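Zwischenbericht zum Vorhaben Tischabfall im Gemeinschaftsraum
Berichtszeitraum bis Ende September
Projektträger: Kuditora, Standort Brultach
Bearbeitung: Jaqueline Valdovinos, Ignacio Saavedra

1. Stand der Arbeiten

Die Auswahl der kleinen Abfallbehälter für die Arbeitstische ist abgeschlossen. Von den geprüften Bauformen bleiben 2 im Rennen: der offene Becher und der runde Behälter mit Schwingdeckel. Für die weitere Erprobung haben wir uns auf den Schwingdeckel festgelegt, vor allem wegen der Papierreste, die bei offenen Bechern öfter neben dem Gefäß lagen. Der Behälter steht ungefähr in der Tischmitte und wird am Fuß mit gelblichem Klebeband markiert, damit die Position über die Woche gleich bleibt.
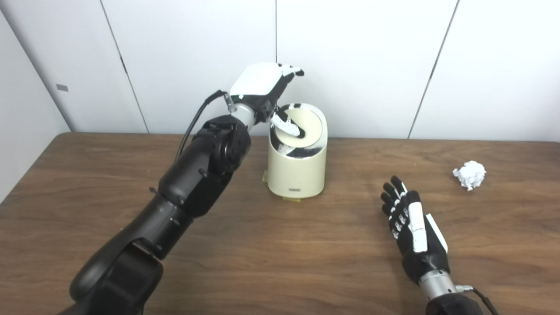 Abb. 1: Cremefarbener Abfallbehälter auf dem Holztisch, Klebeband am Fuß

Die Tischplatte hat das Klebeband bisher ohne Rückstände vertragen. Frau Lim prüft das jeden Dienstag und trägt das Ergebnis in die Raumliste ein.

2. Beobachtungen zum Deckel

Die Klappe gibt auf leichten Druck nach. Zerknülltes Papier geht gut hinein, flache Bögen bleiben dagegen gern am Rand hängen - hier hilft nur vorheriges Knüllen. Auf der glänzenden Klappe sieht man Fingerspuren schnell, das Abwischen ist in den Reinigungsplan aufgenommen. Beim Leeren muss der Deckel ganz abgenommen werden, was im Alltag etwas umständlich ist.

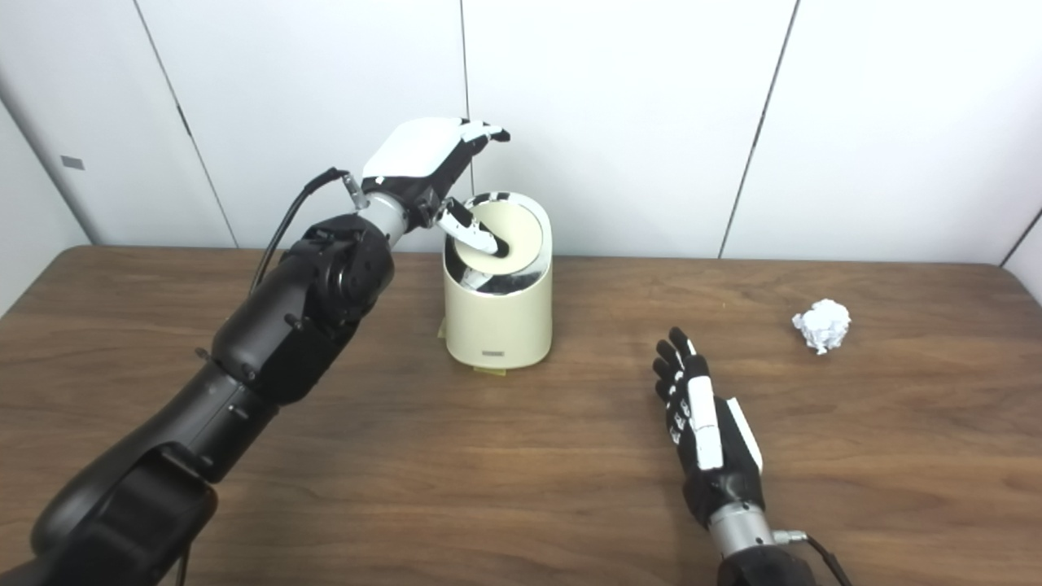 Offen ist noch die Frage der Größe. Chae-won Yoo hält den niedrigen Behälter für ausreichend, solange nur Papier anfällt. Verpackungen vom Mittagessen gehören weiterhin in den großen Eimer an der Tür.

3. Mittel und weiteres Vorgehen

Von den bewilligten 42 Behältern sind 30 geliefert, der Rest ist bei Grakomness bestellt. Mehrkosten entstehen nicht. Ersatzdeckel sind im Angebot nicht enthalten und müssten gesondert beantragt werden, dazu folgt ein Schreiben von Herrn Tu.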